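Home > Preserves, pickles and jams > Runny marmalade, can it be saved six months on?

pipandpith
Posted 2026-08-04

Hello all, first proper post although I've been lurking since the great chutney argument. I made Seville marmalade back in February and it never set. I've been telling everyone it's "soft set" and spooning it over porridge, and my sister finally asked if it was a drink. I've got nine jars left. They were sealed hot and they've been in the cupboard under the stairs ever since, all still sealed, smell lovely when opened, taste lovely, just slide straight off the toast.

What I did: a kilo of Sevilles, 2000g sugar, two lemons, pips and pith in a muslin bag, soaked overnight, simmered till the peel squashed, sugar in, boiled hard. My Ulon thermometer got so far and then would not go up any more however long I stood there, so I lost my nerve and potted it. Can I tip the lot back in the pan now or is it too old?

Pam_in_the_pantry
It's not too old, I've reboiled stuff older than that. Tip it all into a big wide pan, add the juice of another lemon, bring it up slowly so it doesn't catch and then boil it properly. Fresh clean jars, new lids. You'll lose a bit of volume and it'll go a shade darker. Mine came out like something off a railway breakfast menu and everybody preferred it.

grumblebee
Disagree, sorry Pam. I've reboiled marmalade twice and both times it went to toffee. Pectin doesn't like being cooked and cooked again. I'd use it as a glaze on gammon, or in a bread and butter pudding, and make a better batch next year.

Pam_in_the_pantry
Toffee is overboiling, Bee, it's not the reboiling that does it! You need to catch it sooner the second time. Half the water's gone already.

grumblebee
Well I was testing it on a saucer like everybody else so I don't know how much sooner I could have caught it.

pipandpith
How long did you give it, Pam? And did you do all of it in one go? I've got a Brastier pan that's on the deep side and it came over the top in February. There's still a bit welded to the hob.

Pam_in_the_pantry
Do it in two goes if the pan's deep. It needs to be less than half full when you start or it'll be up and over before you can swear at it. Once it was at a rolling boil mine took eight minutes, but I was testing from about the four minute mark. Take the pan OFF the heat while the saucer's in the freezer or it carries on cooking while you wait. That's probably what did for Bee's.

grumblebee
I do take it off the heat, thank you.

Muammer Demirtaş
Can I ask about the thermometer? Put it in a pan of plain boiling water and tell us what it reads. I had one that was miles out and I blamed the oranges for two winters.

pipandpith
Oh for heaven's sake. Just done it. Kettle, small pan, full boil, and it says 94. I've wiped it, turned it round, done it again — still 94.

Muammer Demirtaş
There you are then. It's reading six degrees low, so if you'd waited for it to say 104 you'd have been chipping the stuff out with a chisel. I would forget about the number and go by the wrinkle. Cold saucer, teaspoon of marmalade, a minute or two in the fridge, push it with your finger. If it creases up it's ready. If it runs back into the gap, give it another couple of minutes and try again.

I still use my thermometer, mind, but only to tell me when to start bothering with saucers.

teasel_and_toast
Slight tangent but how long did you simmer the peel before the sugar went in? I ask because I rushed mine one year and got soup with leather straps in it. And did you squeeze the bag? I know people who hang it up and let it drip politely and then wonder where the set went. You want to really wring it, all that gluey stuff is what you're after.

pipandpith
I simmered it for a good two hours, peel is nice and soft. The bag I did... drip politely. I was scared of it going cloudy.

teasel_and_toast
Cloudy's fine! It clears quite a bit in the boil anyway. You could stir in a splash of bottled pectin this time if you're worried. I know that's heresy to some.

grumblebee
It is heresy. If you're going to use bottled pectin you might as well buy a jar.

teasel_and_toast
I've had a second at the Irthorpe show with bottled pectin in it so I'll live with the shame.

Muammer Demirtaş
I wouldn't add it straight off. Lemon first, boil, test, and keep the pectin for if it's sulking. Do one small trial too. Weigh out 400g into a little saucepan and see how it behaves before you risk all nine jars. I did this with a damson thing last year and it saved the rest of it.

pipandpith
I like the trial idea. I've got the Aoki scales out already. Does it matter that the peel's all floated to the top of the jars?

Pam_in_the_pantry
Only means you potted it too hot and too thin. Let it stand off the heat before it goes in the jars, ten or fifteen minutes, then stir gently so the peel spreads out. Works every time for me, well, nearly.

pipandpith
Right, update for anyone still here! The trial panful went in with a good squeeze of lemon and I started saucers early like Pam said. First one ran, second one ran, third one WRINKLED. I did a little noise. It's gone a proper amber and it stays on the knife. Then I did the rest in two lots and the second lot is a touch firmer than the first, I got distracted by the phone. Seven jars from nine, and one of those is mostly peel, so that's mine.

Bee, I did think of you when it started going dark at the edges. No toffee, though I can see how you'd get there.

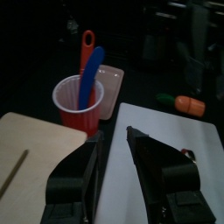
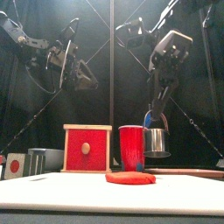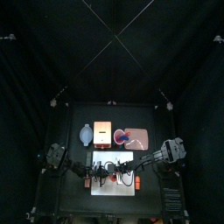

marmaladenovice
Can I ask how long you're meant to leave reboiled marmalade before deciding it hasn't set?

Pam_in_the_pantry
Leave it overnight at least, with the jars upright and not moved about. Some batches firm up over a couple of days. The saucers are the real test, and with a first boil you can be testing for up to 40 minutes if the fruit was watery.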